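I had never been to a candidate fair before September, and I went to the one in Divholm mostly to keep a friend company on the drive. I came home with a tote bag full of flyers, a sunburned nose and a strong urge to run for something. Maybe the library board. We'll see!

Divholm is a town of just more than 4,000 people, and every seat on its council is up this year, along with the mayor's job. The fair is held at the old Boychuk feed hall, two blocks from the river, and the idea is simple. Everybody on the ballot gets one folding table, all the same size, and has to stay behind it (or in front of it, most of them ended up in front) from ten in the morning until three. No speeches before noon. No music. You walk up and ask whatever you want.

And people did. I stood behind a man who spent what felt like half an hour on storm drains, and the candidate, a retired bus dispatcher, kept up with him the whole way. She had a map of the drains on the table. When he told her a grate on Emar Street was in the wrong place she handed him a pencil and he fixed it.

The mayor's race has two names in it. Heiðrún Grímsdóttir is finishing her first term, which she won by 447 votes, and she talks about that number a lot. "I can picture that many people," she told me. "I see them at the grocery store." Her big subject is the water plant, and she is very good on it, quick and funny, with prices in her head for everything down to the valves. I would have liked to hear more about housing. When I asked, she said the zoning rewrite would go to the council in the winter and moved on to the next person in line.
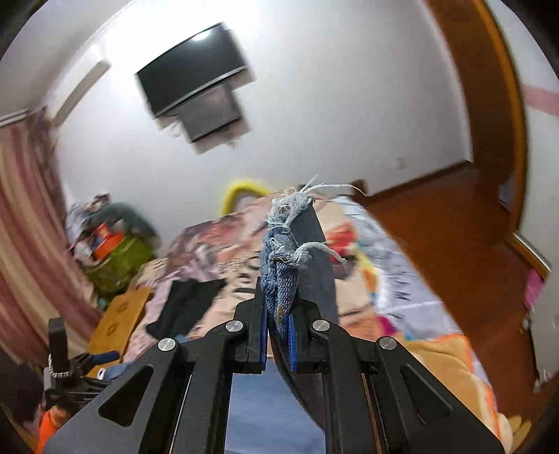 Her opponent, Jocelyn Després, had the louder table by far, with a crowd three deep and a lot of kids getting stickers. Després ran the school bus garage for years and wants the town to take over the Sonell lot, the empty stretch behind the post office, and put apartments on it. The plan calls for small buildings, none over three floors. I asked who would pay and got a real answer, with a bond in it and a number of years, and then a second answer when I said I didn't follow the first one. I still don't think I could explain the bond to you, but I liked being taken seriously.

At noon the two of them took questions from a plywood stage, and this was the best part of the day. The questions came out of a coffee can. Somebody wanted to know why the last town election drew only 2,402 voters. Grímsdóttir blamed the polling hours, Després blamed the long ballot, and they got into a good, sharp back-and-forth that ended with both of them promising to keep the town hall open later for early voting. The hall clapped for that one.

Lunch was chili from the fire company, three dollars a bowl, and you should get there before one because the cornbread goes fast. Parking is in the field across the road. Wear shoes you don't mind getting dusty.

I also spent a while at the clerk's table, where you could register or check your address. The clerk told me they had signed up 935 people over all the years of the fair, and she let me look at a sample ballot, front and back. Next year's fair should be back in the same hall, with the school board races added, and I've already told my friend I'm driving.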